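# Celaton 300 Groundwater Level and Conductivity Logger

The Celaton 300 is a submersible logger for baseline and compliance monitoring of water wells near oil, gas and injection sites. It records water level, temperature and specific conductance at fixed intervals and stores the readings internally until they are downloaded. The unit is built by Horrocks at the Dillutton plant and is supplied to county water offices, well owners' associations and environmental consultants.

State and county rules on pre-drilling sampling differ. Some require a single sample before a permit is issued; others call for continuous records before, during and after well stimulation. The Celaton 300 is meant for the second case. It does not replace laboratory analysis for methane, benzene or dissolved metals, and its records should be filed alongside lab results.

## Operation

The logger hangs on a cable below the lowest expected water level. Level is measured by an absolute pressure sensor, so a barometric reference is required at the surface. One reference unit can serve several wells if they are at similar elevation and close together. Conductance is measured by a four-electrode cell, which tolerates light fouling better than a two-electrode type but still needs cleaning.

A rise in specific conductance can indicate brine, road salt, fertilizer runoff or a change in pumping. The logger reports the change and the time it began. Attribution is a matter for the hydrologist.

## Specifications

| Item | Value |
|---|---|
| Depth rating | 300 feet |
| Memory | 2586 records per channel |
| Channels | Level, temperature, conductance |
| Housing | Stainless steel, sealed |
| Battery | Lithium, factory replaced |
| Minimum casing diameter | 2 inches |
| Download | Optical reader, cable supplied |

When memory is full the logger stops and keeps the existing record. Overwrite mode is available but is turned off at the factory, as several permitting agencies will not accept a file with its early portion missing. At an hourly interval, plan to download every three months.

## Ordering and packing

Loggers ship singly or as a field set. The field set contains two loggers, a barometric reference, the optical reader, suspension cable cut to order and a cleaning brush. Specify cable length at the time of order. Cable cannot be spliced in the field without voiding the pressure rating.

Orders leave from the Cesgate warehouse. Opened cable is not returnable. Calibration solution is shipped separately, and the lot number on the bottle should be copied to the field sheet before first use.

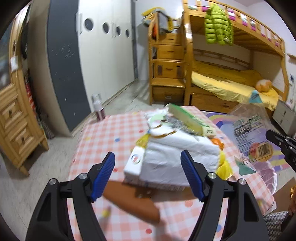

*Rolling pin and white bundle on a table.*

## Installation notes

Measure the static water level by hand before lowering the logger, and again after the cable is secured. Enter both values. Let the unit sit for at least two hours before taking the reference reading, longer in a deep or narrow well. Domestic wells with a pump in place need a separate drop tube – do not hang the logger alongside pump wiring.

Disinfect the logger and cable before installing in any drinking water well. Chlorine residue raises the conductance reading for a short period. Mark that period in the record and leave the data in the file.

Wells should be surveyed to a common datum if levels are to be compared across a site. Casing-top elevations taken from old drillers' logs are often wrong by a foot or more.

## Calibration

Conductance is calibrated at the factory and should be checked against a standard solution at each download. If the reading is more than 2 percent off, clean the cell and check again before recalibrating. Pressure is not adjustable in the field. A unit that disagrees with the hand measurement on three successive visits should be returned.

Return units for service are logged by Terence Stockdale at the Dillutton plant. Normal turnaround is 11 working days. Loaners are available to agencies with an active monitoring order, subject to stock, and April is usually the tightest month.

## Data files

Files are exported as plain comma-separated text with the serial number, firmware version and calibration history in the header. Times are stored in standard time all year – the logger does not adjust for daylight saving. Raw pressure is retained next to the corrected level, so a reviewer can repeat the barometric correction.

Questions about file formats accepted by a particular permitting office should go to Kirsty Kettle in technical support. Include the county, the permit type and a copy of the monitoring condition as written.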